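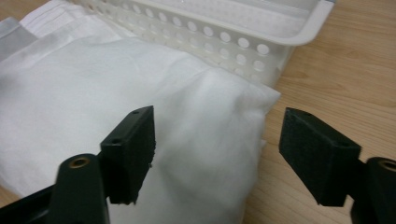
Gripper open over the white cloth, right edge of the fabric in the gap, basket behind.

Omholm workshop, bench by the sink
Oct 15, 2019
Umia hand gripper, pads and linkage. Notes by Piyumi, Cyrill there for the second half.

Carrying on from the last entry. The old pads are off. They held a mug fine but slid off anything flat, and towels were hopeless. New pads are the angular ones Cyrill drew, printed in black with the texture left on the inner face. I did not sand that face. Jonas asked me to, he thinks it will shed bits into the cloth, but I want to see how it grips rough first and smooth it later if we have to.

Left pad has a ragged lower edge from the supports. I cleaned up most of it with the flush cutters and then stopped, since I was starting to gouge it. If we print that side again, turn the part so the sloping face is up and put the supports somewhere that doesn't touch anything.

Check both pads for crumbs of plastic before each session. There is still a dark speck on the inner edge of the left one that shows up well against white fabric. Pick it off with tweezers, don't blow on it.

Linkage
Pulled the left arm because it was dragging at the end of its travel. The pivot screw was too tight and had started to bite into the plastic. Backed it off a quarter turn and put a drop of threadlocker on it. Moves freely now. Did the same on the right without waiting for it to go wrong.

The trigger still has slack before the fingers start to move. Cyrill says the hole in the pull rod is oversize and he is right, I drilled it by hand. Plan is to sleeve it with a piece of brass tube. Daturlow is out of the small size and I don't want to order a full bundle for one piece, so I asked Rattana if she has an offcut. Waiting to hear.

Spring: went back to the softer one. With the stiff one my hand was tired after a short run and I was squeezing harder than I needed to, which bunched the fabric up every time.

Cloth tests
White cloth on the wooden table, perforated white basket behind it, more fabric at the left. The job is the same as before: close on the edge of the cloth, lift, get it over the rim, let go. No folding yet. I bunched the cloth up by hand between tries and did not try to make the starts match.

37 tries with the new pads, 23 good. A good one means the cloth ended up in the basket with no part of it over the rim. I did not give half credit for draping.

What I noticed while doing it:

Coming down with the right-hand edge of the fabric between the fingers works best. One finger goes down on the bare table, the other presses on the cloth and pushes it across, and a fold comes up in the gap. Then close. If both fingers land on cloth they skate over it and come together with nothing in them, or with a pinch so small that it drops out on the way up.

A raised fold near the edge is an easy target. A flat area is not. I kept wanting to go for the pointed corners because they look like handles, but a corner is only one layer and it slipped out more often than the fold did.

Starting close to the basket is awkward. The pads need space behind the cloth and the basket wall is in the way, and twice I pushed the basket instead of the fabric. Moving the basket back by a hand's width would help but that is cheating a little. Better to learn to come at it from the side.

Rim is thick and smooth and the cloth does slide over it well once it is most of the way up. Lifting higher before moving across would have saved a few of the misses. That part is me and not the tool.

The rough face held better than I expected. I looked for pulled threads after the last few tries and found 2, both near a hem, and I can't say for sure they are from today. Write it down anyway. Jonas will want to know.

Camera
View is all right. Both pads are in it with the gripper open and I can see the gap between them, so the bracket can stay at this angle. The bar on the left runs blurry down in the corner, too close to the lens, doesn't matter for what we do with it. I would like to see more of the basket. With the gripper low over the table only part of it shows, and for the drop I am going partly from memory. Cyrill suggested tilting the bracket up. I tried it loose, held with my thumb, and lost the tips of the pads, so no. A wider lens is the other way to do it. Brynjólfsdóttir has one on the shelf at her place that she isn't using. Ask.

White cloth with a white basket is hard to read on the small screen. The edge where the fabric meets the wood is clear, warm brown next to white, but folds on top of folds wash out and I misjudged the depth. Turned the exposure down one step and that was better. Leave it there for next time and mark it on the tape on the handle. Also worth doing a run with a darker cloth. Wenche Lundgren said she would bring in a bag of old dish towels.

Battery lasted the session. The cable to the camera got snagged under my wrist again. Needs a clip halfway down the handle, one of the stick-on ones will do for now.

Cyrill had a go at the end, not counted in the numbers above. He holds it flatter than I do and closes slower, and he got the fold more cleanly. He also says the handle is too thick for him to reach the trigger properly. My hand is smaller than his, so I think he is gripping it too far back, but Rattana said the same thing last month. Could take a bit off the rear of the grip and see.

To do
Sleeve the pull rod hole (tube from Rattana).
Reprint left pad, part turned over. Keep the current one as a spare.
Cable clip.
Tape mark for exposure.
Trim rear of grip, print one in draft first.
Ask Brynjólfsdóttir about the lens.
Repeat the same test with dish towels, same basket, and log the start position each time so the near-basket ones can be split out.

Want all this done before December when the bench gets taken over for the bike stands. Parts are in the gray drawer, screws for the pivots in the jar with my name on it. The pivot screws are 2 mm longer than the ones for the camera bracket. Don't mix them, the long ones go right through the bracket and hit the board.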